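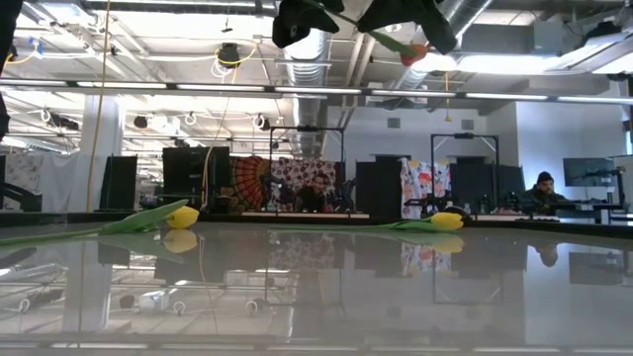

Two yellow tulips on a glossy gray tabletop, a third held above them.

Trovska Offload – README

Trovska Offload copies camera cards to two or more drives at the same time and writes a checksum list for every copy. It was made for small crews who do not have a data person on set. The program is developed at Duvley and is free to use for paid and unpaid productions.

What it does

It reads a mounted card, copies each file to all selected destinations, and then reads every copy again from the disk. A file is marked as verified only when all checksums are equal. If one drive is removed during the job, the other copies continue and the report shows which drive is incomplete.

It does not transcode, and it does not change file names. Folder structure stays as the camera wrote it. Some editors have asked us for automatic renaming, but we prefer to leave this to the editing software.

Installation

Unpack the archive and start the program named offload. No administrator rights are needed. On first start you will be asked for a report folder – please do not choose a folder on the card itself.

Settings are kept in one text file, offload.conf. The most used ones are:

destinations: list of target folders, separated by semicolons
hash: xxh64 (default) or md5
min_free_gb: the job will not start below this value, default 100
report: txt, csv or both

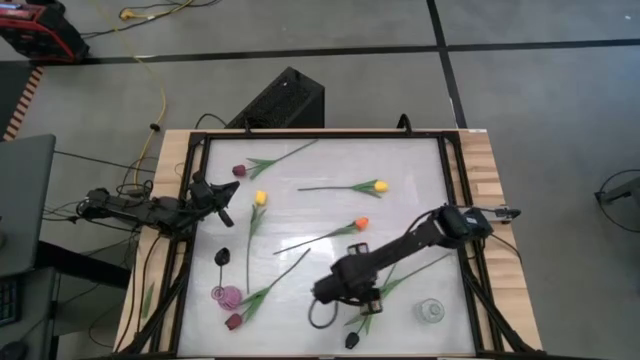 If you change the hash type in the middle of a production, the older reports stay valid, but the compare command will refuse to mix them. Use the option --rehash on the older folder first. This can take a long time on slow drives.

Archiving to tape

Tape is supported through the Ortner plug-in, which must be installed separately. The plug-in collects small files into bundles of 400 files before writing. Restoring a single clip from a bundle works, but the whole bundle has to be read.

Known problems

Cards with more than 281 clips in one folder are listed slowly on the first scan. Copying speed is not affected.
Network folders on Hoststead servers sometimes report a wrong free space. Set min_free_gb to 0 for these destinations.
The csv report uses commas also inside clip notes. We plan to correct it in September. 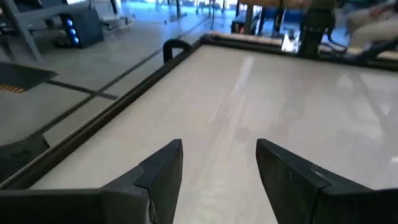
Trovska Offload Documentation, Issue 19

Reporting errors

Please send the report file together with offload.log and the type of card reader you use. Do not send camera originals. Before sending, run offload --check once more with only one destination connected, and write in your message if the result was different.

Last changed: May 28, 2024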